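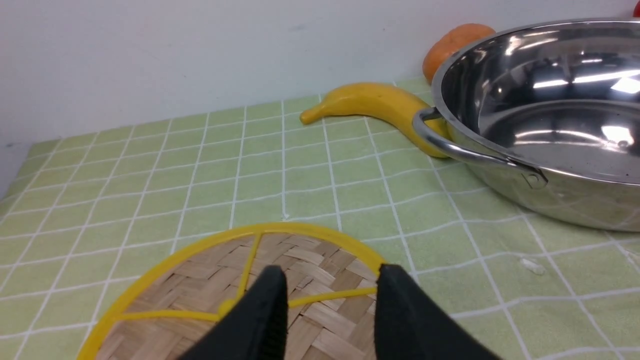
Woven bamboo with a yellow plastic rim.

Repair labels should come before repair laws
By Indira Marar
March 10, 2019

The case for a legal right to repair household goods is usually made with phones and washing machines. I think it starts at the wrong end. Most of what a kitchen wears out is cheap, made of two or three materials, and sold with no statement of how those materials are joined.

The joint decides whether a thing can be mended. A screwed handle can be replaced in a minute. A glued one can be replaced with patience. A moulded one generally cannot, and the whole article goes in the bin with its sound parts still attached.

In February I went through the 204 kitchen items in the Benjelloun spring catalogue. The method of joining was given for 17 of them. Dimensions were given for all, and colour names ran to several words apiece.

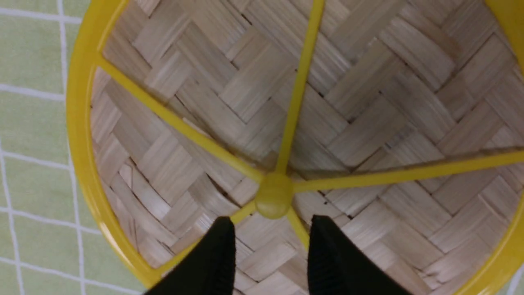
A label would cost very little. It need state only the materials, the type of joint and whether spare parts are sold. Naima Bennani has argued in reply to me that shoppers do not read labels, and on price-led goods she may be right. Shop buyers do read them, though - and a buyer choosing between two suppliers will ask why one has left the box blank.

A repair law needs inspectors, test methods and a definition of reasonable cost. I would support one in time. The label could be drafted this year and applied first to goods with no electrical parts.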